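Robot arms on the returns line, anyone else living with this?
Forum: Warehouse and Fulfillment Work

pallet_jill
Posted 5/28/24

Our building got eight Rulleo arms for returns sorting last August. We do toys, small furniture, kitchen stuff, whatever people send back. The pitch was the arms take the boring picks and we move up to "exception handling." Same pay, new title.

So what is exception handling? It's every item the arm gives up on. I used to get a mix, easy one, easy one, weird one. Now I get weird ones all shift. My rate target is 109 an hour and they did not lower it when they took the easy stuff away.

They also have us sit through these Flirnov training modules where the arm practices on a computer before they load an update. Cabinets, drawers, toys on a counter. I asked the trainer how many of those practice runs had a ripped box with half the parts gone and packing tape stuck to everything. He said he'd get back to me.
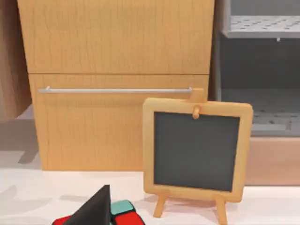

Anyway the last update was supposed to cut the exceptions way down. My bin says otherwise. I'd like to hear from people who've had these longer than we have. Does it level out or is this the job now?

dockside_ray
Two years in with a different brand. It levels out some. My shoulders are better, I'll give it that. I was lifting all night before and now I'm not. You're right about the rate though. Get that in writing, whatever they tell you.

Guzmán_4th_shift
Going to disagree a little. Practicing on a computer first is how it should be done. Would you want them figuring it out next to your hands? Ours went live with hardly any of that and it threw a blender.

pallet_jill
No problem with them practicing. My problem is a manager telling us "it passed 2,000 runs" like that means something about my Tuesday. Passed 2,000 runs of what?

stolo_nights
At Stolo we were 139 people on returns before the arms. They say no layoffs and that's true, they just quit replacing anyone who leaves. Funny how that never makes the slides.

Guzmán_4th_shift
People leave returns all the time, arms or no arms. I wouldn't hang that all on the robots.

stolo_nights
Sure, and the spots used to get filled.

dockside_ray
Jill, who sets your rate, the site or corporate? Ours was the site and they did come down once enough of us asked.

pallet_jill
Site. Hortensia Castaño is our ops lead and she at least walks the floor. I'll ask her Thursday and post what she says.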